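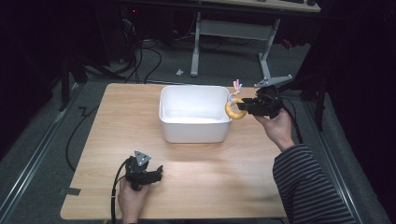 Coltau 桌面收纳数据集：说明与设备采购备忘（README）
十月 文/Wellington Amaral
打印本页 | 用电子邮件发送

概述

Coltau 是一套用手持夹爪采集的桌面操作数据，内容是把小物件放进收纳盒、从盒里取出，以及在两只夹爪之间传递。采集由人手完成，现场不需要机械臂。数据整理和发布由 Siqueira 小组负责，采集点设在 Sisville。

本文件分两部分。前面是数据卡，说明数据里有什么、怎么用、有哪些限制。后面是设备和预算，写给打算照着搭一个采集点的人。许多来信问的是第二部分，所以这一版把它写得比数据卡还长。只关心数据的读者看到“使用限制”为止即可。

数据内容

每条记录对应一次完整的操作，从夹爪离开桌面算起，到物件放稳、夹爪重新张开为止。每条记录包含：

头部视角视频
左、右夹爪视角视频
夹爪开合量
夹爪位姿轨迹
任务文字说明（中文和葡萄牙文）
质检标记

三路视频共用一个时钟。开合量和位姿按同一时间戳对齐，对齐后的文件放在 aligned 目录，原始文件放在 raw 目录。做训练用 aligned 就够了。想自己重做对齐的人请从 raw 开始，不要把两个目录的文件混用，它们的起始时刻定义不同。

任务分为 8 类，按物件的软硬和形状划分。宠物玩具单独算一类，里面有环形橡胶玩具，有的带布绳。这类物件一部分硬、一部分软，夹哪里都行，操作员的选择不统一。我们没有要求统一，标注里也不记录夹持点。

目录里的 tasks.csv 给出每条记录的任务编号和物件编号。物件编号对应采购清单里的行号，便于买到同样的东西。个别物件停产，清单里已标明，没有替代建议。

质检

质检由两个人分别看一遍头部视频，意见不一致的记录进入待定。待定记录保留在数据里，标记为 pending，默认的加载脚本会跳过。失败的操作也保留，标记为 fail。早期版本删掉了失败记录，后来有用户想拿来训练成败判断，我们就恢复了。

时间戳出现跳变的记录不进入发布版本。这类问题多数出在线缆接头上，后面预算部分会再提到。

使用限制

背景单一。所有记录都在同一间屋子里采集，桌面是浅色木纹，地面是深灰色地毯。用这份数据训练出的模型换一张深色桌子会怎样，我们没有测过。

操作员的手和小臂会进入头部视角，袖子的颜色也会被录下来。面部不在采集范围内。所有操作员都签过同意书，要求撤回的记录会在下一版中移除，请用户同步更新。

双手任务里左手常常只是等着，或者扶一下盒子。做双臂策略的人应当先看一下左手轨迹的分布，再决定怎么采样。

数据可用于研究和教学。商业用途请先写信。

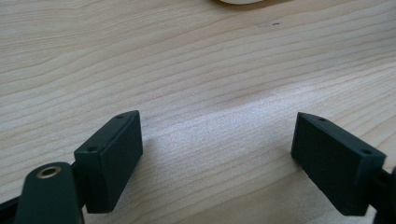
Wellington Amaral 在预算会上的意见是：先把指垫和线缆的备件钱留出来，再谈要不要买第二台工作站，不然设备齐了也可能因为一个小零件停工。下面的预算就按这个顺序排。

采购范围

一个采集点的最低配置是 2 只手持夹爪，左右手各用一只，加上头部相机、一台工作站、一张操作桌和一批物件。没有预算买双份夹爪的团队可以先做单手任务，但要把第二只夹爪的接口和桌边空间预留出来，以后补线比较麻烦。

夹爪用的是 Bellia 的手持型。我们比较过自制和成品两种方案。自制的材料费低，装配和调试占用的人力高，而且各只夹爪的开合手感不一致，数据对齐时要逐只标定。成品单价高一些，标定文件随货提供，坏了可以整只换回去。Siqueira 小组人手紧，最后选了成品。有加工条件、又有学生愿意长期维护的实验室，自制仍然合算。

不在本预算范围内的有：机械臂、末端适配件、训练用的服务器。这几项和采集点的建设时间可以错开。采集阶段就把机械臂买进来，多半会放着，保修期却照样在走。

采购顺序

第一批买夹爪和相机。Bellia 给我们的交货期是 7 周，报价有效期 50 天，所以立项文件要在询价之前写好，审批走到一半报价过期就得从头再来。下单时请写明线缆长度和接头方向，这两项出厂后不改。

第二批买工作站和存储。这些现货多，等夹爪的发货通知到了再买也来得及。存储容量先按一个季度的采集量估，留下扩容的位置。三路视频的写入是连续的，买盘时请看持续写入速度，宣传页上写的峰值参考意义不大。

第三批买桌子、支架、收纳盒和物件。这部分金额小，但报销单据最多，最好集中在少数几家店里买，发票抬头一次写对。

桌面和场地

操作桌要稳，桌面不要有明显反光。我们的桌面在顶灯下会有一片亮斑，对多数任务没有影响，白色物件放在亮斑上时边缘会变淡。换灯比换桌子便宜，预算里可以把柔光灯单列一行。灯具的报价里常常不含安装，询价时问清楚。

工作站放在另一张桌上，和操作桌分开。线缆走地面的话，请买线槽或地面盖板。这一项我们最初没有列，后来从办公用品费里出，账目上很难看。

收纳盒选塑料的，圆角、带提手孔的那种就可以。一次多买几只同款，隔一段时间再买，店里的尺寸可能已经变了。白色盒子容易显脏，要配清洁用品，钱从耗材里出。

耗材与备件

每只夹爪备一套指垫，另外每个采集点多存一套放在柜子里。指垫用螺丝固定，更换时间很短，前提是手边有对应规格的螺丝和扳手。请把螺丝写进备件单，单价低到容易被忘掉。

线缆按易损件处理。操作员来回移动时，接头处受力，时断时续的接触最难查，表现就是前面说的时间戳跳变。我们现在的做法是定期换新，换下来的贴上标签，只用于调试，不再用于正式采集。

转轴和衬套不建议自己拆。Bellia 的保修条款里，自行拆开转轴的夹爪按付费维修处理。年度预算里请留一笔返修费，包含来回运费。返修期间没有备用夹爪的话，双手任务会停，排期时要考虑进去。

物件也算耗材。橡胶类玩具用久了表面会变，布绳会散。我们按批次更换，新旧批次在物件编号后面加字母区分。预算里这一行可以写得宽一点，单价都不高。

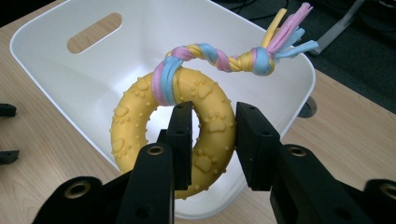
有读者来信问：物件都这么便宜，为什么预算表里还要单独设一栏，并进办公用品不就行了？

并进去也能报销，但以后查不到买了什么。物件编号要和采购行号对应，别人复现时靠的就是这张表。单独设栏之后，财务系统里会留下明细，更换批次时直接复制旧订单。Siqueira 小组走过一次合并报销，那一批物件的型号后来是从聊天记录里翻出来的，仍有几件没有找到。

人力费用

设备之外最大的一项是操作员工时。我们按小时付费，培训时间同样计费。请不要按记录条数计酬，赶数量会让动作变快，失败记录增多，质检的工时也跟着上去。

排班时把充分的休息算进去。手持夹爪有一定重量，长时间举着手腕会累，动作幅度会变小。休息时间写进工时预算，操作员才会真的去休息。

质检工时常常被低估。我们第一年的预算里根本没有这一行，由整理数据的人顺手做，结果发布推迟。现在质检和采集同时立项，各有各的经费号。

场地如果是借用的，请在协议里写明可以长期摆放设备。每次收起再摆开，相机位置要重新核对，这部分时间也是工时。

分期方案

经费分两年到账的团队，建议第一年买齐一个采集点并跑完单手任务，第二年再加双手任务和第二个采集点。第二个采集点的清单照抄第一个，型号一致比单价优惠重要。Sisville 的第二张操作桌就是趁促销换了别的型号，高度不同，头部视角的画面比对了很久，最后那张桌子改作他用。

如果只有一笔一次性经费，请先扣除备件、返修和人力，剩下的再分给设备。设备款用完之后很难再申请耗材。

预算表模板

仓库里的 budget 目录有空白表格，分为设备、备件、物件、场地、人力、返修几栏。价格列留空，我们的成交价有保密约定，不能公开。各地税费和运费差别也大，直接向供应商询价更准。

表里灰色的行是可选项，删掉不影响合计公式。备注列请写上型号全称和订单日期，后续补货会用到。

版本记录

本版：补充线槽、柔光灯和返修费三项；恢复失败记录；宠物玩具改为单独一类。
上一版：增加葡萄牙文任务说明；修正右夹爪开合量的单位。
更早的版本不再提供下载，需要的请写信索取。

问题反馈

数据错误请在仓库里提交 issue，附上记录编号和出错的文件名。采购方面的问题请发邮件，标题注明“设备”。涉及具体报价的邮件我们只能转给供应商。

打印本页 | 用电子邮件发送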